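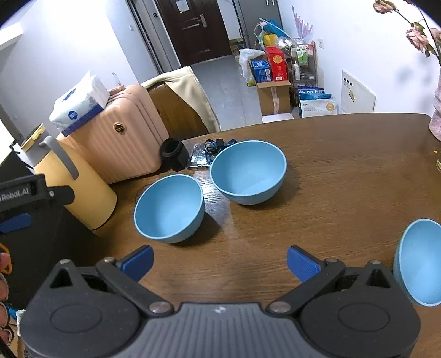
By Faustino Sandoval
Filed under: Blogging tools, Interviews

Melquiades Contreras has kept a personal blog since the days when a post went up by dial-up. In October he moved it from Midska, a hosted service, to a machine in his hall closet running Flotoline. The blog holds 414 posts. He had planned to finish in one evening.

"The export file was fine," he said. "It was one large XML file, and it opened. The trouble was in what the file pointed to."

Midska's export contains the text of each post, its comments and the address of each photo. The photos themselves stay on the server. Contreras imported the file into Flotoline, saw his pictures in place and took the job as done. A day later he disconnected the old account to test it, and every post lost its pictures at once.

He reconnected the account and wrote a script to fetch the files. The first version stopped after 33 downloads.

"It was a rate limit. The server returned a normal page with a normal status code, and the page said to slow down. My script saved that page with a .jpg extension and kept going. I had a folder full of error messages that claimed to be photos of my dogs."

The second version checked the first bytes of each file before saving it and waited 2 seconds between requests. It ran overnight without stopping. When it finished, 44 photos were still missing. Most of those had been uploaded under an older address scheme that Midska no longer redirects. He found the originals on a backup drive and matched them by date.

Comments were a separate job. Flotoline stores replies as a tree, and the export listed them flat, with a parent number that restarted for each post. On import, replies attached themselves to comments on other posts.

"My sister appeared to be congratulating a man on his kidney stone," Contreras said. He deleted all the comments, added the post number to each parent number in the file, and imported them again.

Dates took longer to notice. Midska had written them in local time without an offset, and Flotoline read them as UTC. Anything he had posted in the evening showed up as mid-afternoon. For most blogs that would be cosmetic. His old posts often mention the hour, and a reader in Manríquez wrote to ask why an entry about midnight was stamped 5:00 PM.

He corrected the dates with Remidow, a small command-line program that rewrites fields in a database dump. He ran it first on a copy. Daylight saving time had to be handled by year, as the changeover dates moved during the life of the blog.

I asked whether he had contacted Midska support at any point.

"Twice. The first answer told me to clear my browser cache. The second one asked me to rate the first."

The blog now backs up nightly to a drive in another building, and Contreras restores it to a spare laptop once a month to confirm that the copy works. Search does not work yet. The index skips any title with an apostrophe in it, and he uses a lot of them.

"I'll get to it after the holidays," he said. "The old links come first. Half of them still go to the login page."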